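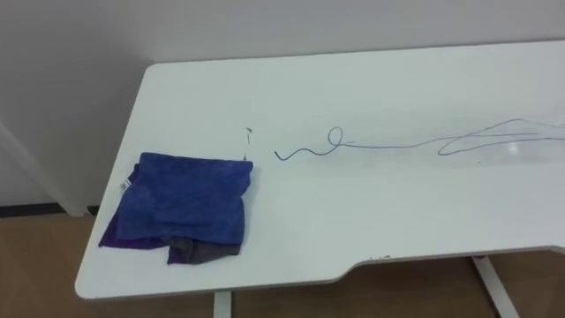 Folded cloths on a white desk, with a blue microfiber towel on top.

Drying running shoes after a wet run

Pull out the insoles and loosen the laces all the way down. Knock off the mud outdoors, then rinse the soles under a cold tap and go over the lugs with an old toothbrush.

Press a dry towel into the uppers for 30 seconds at a time until it stops picking up water. Stuff the shoes with newspaper, toe first, and change it after 2 hours — sooner if it feels soggy.

Keep them off the radiator. Heat can weaken the glue around the toe. A fan on low is fine.

Insoles dry flat, fabric side up. In February mine need a full night.

Smell still there? Baking soda in each shoe overnight, shaken out before you run.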